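About Conmont

Conmont helps small manufacturers buy more of what they need from suppliers close to home. We work with food processors, packaging firms and makers of household goods, most of them family-owned, and we have been doing it from the same building in Surine since we opened.

What we do

A company that imports its starch, labels or cartons usually has a reason. The local product may be too expensive, or the quality may change from one batch to the next. We look at what a client buys, find out who could make it in the region, and work with both sides until there is a contract they can sign. Our fee is paid by the buyer. We take no commission from suppliers.

Our supplier list has 164 companies on it. Each one gets a site visit before it is added and another every 2 years. Companies that miss a delivery without notice are taken off — they can apply again after 5 months.

Training and policy

We run a short course each February for purchasing staff. It covers import duties, local content rules, tax credits and how to write a specification a small workshop can meet. We also send written comments to the state when trade rules are under review, and members can read them at the front desk.

Where we are

The head office is in Surine, with branches in Admasu and Clivon. All 3 are open from 8:30 a.m. to 5 p.m. The Clivon branch handles food and drink, and Admasu handles packaging and print.

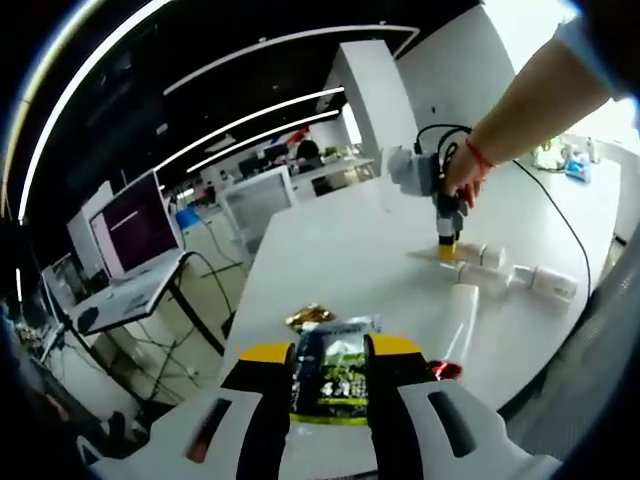 Snack package and white bottle on a table

Working with us

First meetings are free and take an hour. Bring your purchase records for the past year and a list of the items you import. If we don't think we can help, we will tell you at that meeting. New suppliers should ask any branch for an application form.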